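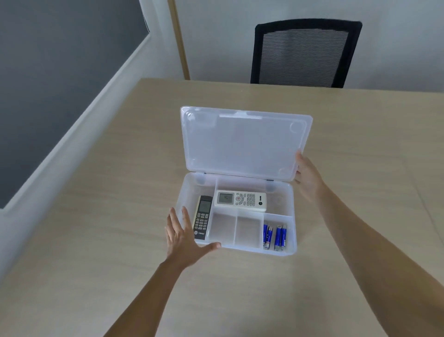
One box for the meeting room: keeping small things where people look for them

Speaker: Seidu Ayaaba, Office Services, Brorby
Internal office day, 14 March 2019
Notes for the speaker, please do not print for the audience

Opening (first slide stays on the screen)

Good morning, and thank you for coming to a talk about remote controls. I know that the session next door is about salaries.

Ask the room: who has sat in a meeting this year and been too cold? Wait for the hands. Who knew where the remote was at that moment? Wait again, do not hurry them.

Say what I work with. We take care of the meeting rooms at Brorby, and also the rooms we share with Fankhauser on the upper floor. Last year our desk received 2,284 requests. Of these, 300 were about a remote control, either missing or not working. The year before, it was 2,680 requests in total, but at that time we did not write down the reason, so I cannot compare the remotes. If somebody asks for the comparison, say this plainly and go on.

Point to the box on the slide. It is clear plastic with a hinged lid, and it has walls inside. One long compartment at the back, one narrow one on the left, small ones in front. The white remote for the air conditioner lies in the long one and the black remote in the narrow one. This is the whole idea of my talk, and the rest is about how to make it stay like this.

Where the remotes were before

Tell the story of the Trokent room. In June we had visitors there for two days, and the air conditioner was set much too cold. The remote was found after lunch, inside the drawer of a desk in another department. The person had borrowed it to try if it works with their unit. It did work, and so they kept it. I do not blame this person. There was no place in the Trokent room where the remote belonged, so it was not really taken away from anywhere.

Other places where we have found remotes (read only a few):
On top of the cupboard, pushed to the back
Under the projector, used to make it higher
In the kitchen, next to the coffee
In the pocket of a coat that stayed on the hook from winter until spring
In the correct room, on the correct table, under a newspaper

People usually laugh at the projector. Let them.

What we tried first

A hook on the wall. It was good for one week. Then the holder broke and the screws stayed in the wall, and they are still there if you want to see them.

A basket. Everything went into the basket. Pens, adapters, a banana one time. When a basket is deep, the remote goes to the bottom and people believe it is missing although it is there. We received requests for remotes which were in the basket all the time.

A string. I prefer not to speak long about the string.

Labels on the remotes. Labels are useful and we kept them. But a label tells you where the thing should go, and it does not help if the place itself is only "the table."

Choosing the box

Now the practical part. Speak slower here, some people will want to write.

First, you should be able to see through it. People do not open boxes. I was surprised by this, but I have watched it many times. If the box is not transparent, they look at it, they look at the table, and then they call us. Frosted plastic is fine too, you can still see the shape of a remote through it.

Second, the lid should be attached. A loose lid becomes a plate for biscuits, and after some time it goes away with the biscuits. With a hinge the lid stays with its box. A tab at the front edge is good for opening.

Third, measure before you buy. Take the longest remote you have and lay it down flat. Our first order was made from the photos in the catalog, and the remotes were longer than the boxes. This mistake was mine. We gave those boxes to the Drater team and they keep their screws in them, so the money was not completely lost.

Fourth, the compartments should have different sizes. If all of them are the same, nobody can guess what goes where. A long place asks for a long thing. I believe this does more than any label, although I have no number to prove it.

Do not buy a box that is too big. An extra place is an invitation. But one or two small compartments without a job are all right, and I come to them in the next part.
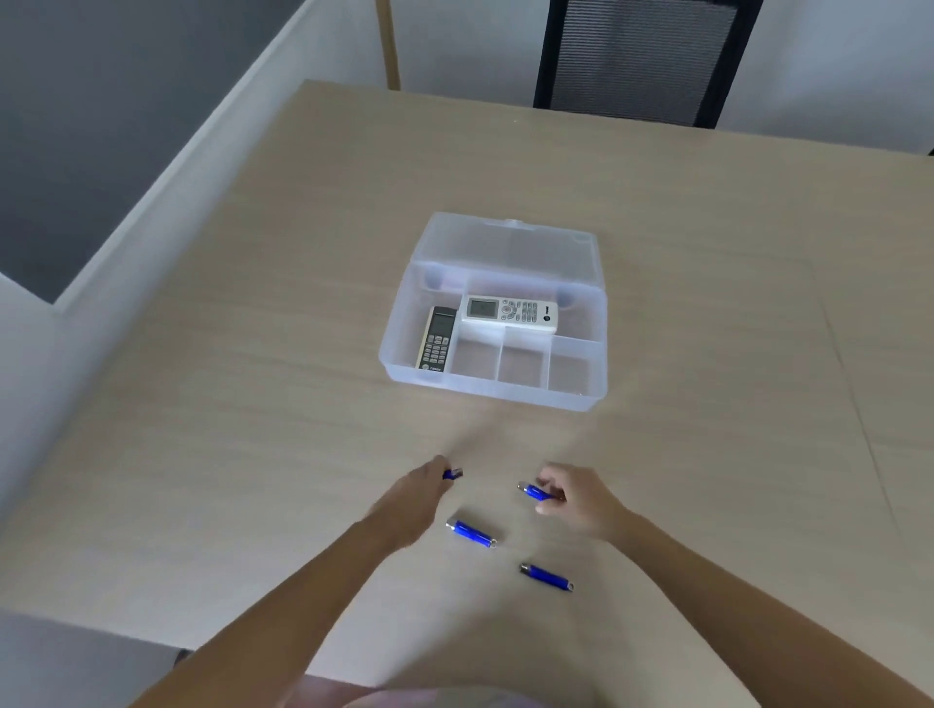
Both remotes in the box, and the three small compartments in front still empty.

Putting things in (stay on this slide for the whole part)

The order that we use is simple. Clear the table around the box. Open the lid all the way, so that it stands by itself behind the box and you have both hands free. Put the remotes first, the long one and then the other one. Small things come last.

Say a word about overlapping. On this slide the black remote lies partly over the corner of the white one. I think this is acceptable. You can still see both and you can lift both. It only becomes a problem when a third remote comes, for example for a screen. Then please take a second box. Do not make layers.

If somebody asks about the brand: you can read TRANE on both remotes here. The method is the same for any brand. I have no opinion on which air conditioner is better, and Office Services does not choose them.

Small things

Everything that is small and can roll should have its own small compartment. The four blue cylinders on these two slides are a good size for this. On the first slide they stand in the compartment at the right, two and two, and you can check them from above without touching them. On a table such things roll, and then they are on the floor, and then they are under the carpet edge, and we find them when the carpet is changed.

Our rules for small things in the box:

Keep only what belongs to this room. No keys, no badges, no coins for the machine.

Let them stand up if they are short enough. When they stand, a missing one is seen at once.

Spare batteries may live in the box, used ones may not. Used batteries go to the container by the reception on the same day. If old and new are together in one place, then all of them are suspicious, and people take four to have two.

If you keep flash drives in a meeting room, ask IT before. At Brorby they wish to know about each one, and I respect that.

An empty compartment can stay empty. I know it is difficult to leave it. We had a colleague who filled each one with paper clips, very nicely, and in the next week there were also rubber bands and sugar.

Where the box lives

On the table, toward one side, within reach from a chair. We discussed this a lot. Some of my colleagues wanted it on the wall shelf, where it looks more tidy. But a person who must stand up to return a remote will not return it, they will put it down in front of them. So the box should be as near as the table itself.

The light tables we have are good for this, a black remote is visible on them from the door. With dark tables it is more difficult. For the dark table in the Fankhauser room we put a sheet of white paper under the box, and it helped more than I expected.

Leave the lid closed at the end of the day. During meetings it may be open, I do not mind. Open lids collect dust and, in our building, also crumbs.

Who checks

The person who does the evening round looks through the lid. Two remotes, small things in place, lid closed. It takes less time than reading this paragraph. If something is missing they write it on the room card and we look for it next morning, before the first meeting.

Please do not make a form for this. We made a form. It had a column for the condition of the box.

What changed, as far as I can say

Be careful here and do not promise too much. We have the boxes in 4 rooms, and it is only a few months. The calls about missing remotes from these rooms have become rare. The calls about remotes that do not work have not changed very much, and most of them are still empty batteries. I would like to show a nice curve, but I do not have one yet. Maybe next year.

One thing we did not plan: people have started to put the chairs back as well. I do not know if this comes from the box.

Questions that will probably come

How do you clean it? Take everything out, lukewarm water, a soft cloth, let it dry with the lid open. No alcohol, on one of ours it made the plastic cloudy.

What if people steal the box? It has happened one time. We put the name of the room under the bottom, and it came back.

Can we get boxes from you? Write to Office Services with the name of your room and the length of your longest remote in centimeters. Without the length I will write back and ask you for it.

Is it not easier to have one central control for all rooms? Maybe it is. It is a question for the building owner, and I am told it is being discussed.

If there is time left, pass the sample box around and let people try the lid. Count the remotes when it comes back to me.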